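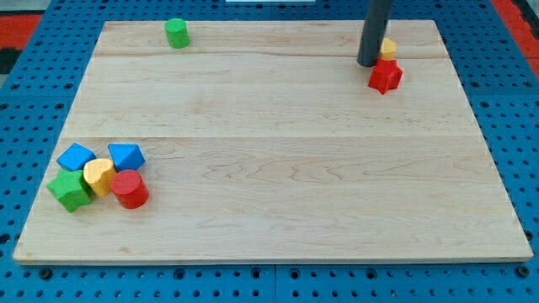
cell 2, sort practice on the board. arm's over by the red star

ok so people keep asking what changed on our floor since the arms came in. quick thread, I'm on break, 15 min

1/ I pack shape sets at Plurnard. hearts, stars, cylinders, prisms. used to be all hands. a good shift was 3,000 pieces for the whole line and your wrists knew it

2/ now the arm does the picking and I do "cell lead" which means I watch, clear jams, and teach it new sets. pay went up a little. not a lot. ask Munther, he did the math and got mad

3/ teaching = you put blocks on the board, spread some, bunch some up. the bunched ones are the hard part. stars leaning on stuff, prisms tilted. a person doesn't even think about it

4/ wrists: better. feet: worse. standing on concrete staring is its own thing. we asked for mats in May, still asking

5/ what I miss is talking. you could sort and talk all day. now Dede is two cells over and we wave lol

6/ nobody on my line got let go. but two people left and they didn't backfill. so. you can read that however you want

7/ Prasetyo hates it, says he feels like a babysitter. Tove loves it, she went thru the Skuretti course and does the programing now, nights. same job posting, totally diffrent jobs

8/ someone asked is it faster. last shift before I wrote this we logged 1,328 by lunch on one cell. slow on mixed colors, quick on singles. new sets take a while and they never put that in the plan

9/ if your shop is getting them: ask who gets trained and on whose clock. get it in writing. we didn't

break's over, will answer replies tonight

Contact | © Dudach Social | Back to top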